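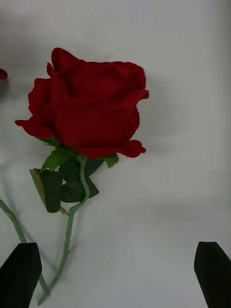 Shahla Naseri wrote to say that a cemetery has no business telling mourners what to leave on a grave, and that the Grostholm rule on artificial flowers is snobbery with a schedule attached. I disagree with the first half of that and partly agree with the second.

The rule allows fabric and plastic flowers from November through the end of February. Outside those months the grounds crew removes them and holds them in the shed for eight weeks. Fresh flowers are removed when they wilt, all year.

The case for a limit is mechanical. Polyester petals shed fibers as they weather. Stems usually have a steel wire core, and a mower blade at full speed throws cut wire a long way. Grostholm has 257 plots in the lawn section, where markers sit flush with the turf and the mower passes directly over them. Anything left on the grass has to be picked up by hand before each cut. Fresh stems have to be picked up too, but a missed one becomes mulch.

None of this applies to the upright section. Headstones there stand on a concrete strip, and most have a fixed vase. The mower does not reach the vase. Applying the same dates to both sections is administrative convenience, and on this point Naseri is right.

The other argument usually made is appearance. Faded flowers look neglected, and the older section at Seltosden is often cited. I give this little weight. A faded flower can be removed for being faded. A date on the calendar does not measure fading, and a rose placed in April may be in better condition than one placed in January.

I would keep the seasonal rule for the lawn section, drop it for the upright section, and replace it there with a condition standard: secured in the vase, intact, no exposed wire. The crew already inspects every vase for wilted stems, so the added labor is small. The holding period should be extended to cover relatives who visit once or twice a year.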